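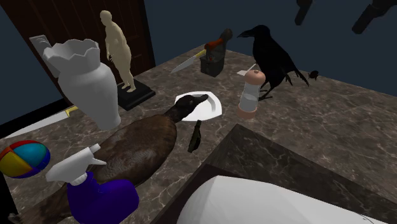 Re the simulation line in the equipment budget: I would keep it and move it ahead of the second arm. The render nodes are the cheaper purchase and they decide what the grippers have to handle. Take the current counter layout. The spray bottle covers part of the duck, the duck's head lies over the plate, and one knife handle is hidden behind the vase. A planner that copes with that much overlap is worth having before we commit to end effectors. I'd want 80 layouts of similar density per node per night, and Ellwood's quote for two nodes covers it.

On storage, the 433 GB Mervyn lists is for colour only. Depth and segmentation masks are extra, so please cost those separately.

Zemex will hold their gripper price until the end of November. I see no reason to sign earlier.

Mervyn Whitlock wrote:
> Draft plan for the Dernuvbridge lab is on the share. Line 11
> (simulation nodes) is the one I'd cut if we have to lose
> something. The Adley arm has an 11-week lead time, so that
> order can't slip. Storage is put at 433 GB for the first
> batch. Is anyone relying on line 11 before the arm is
> delivered?

Yes, we are. Please leave line 11 in.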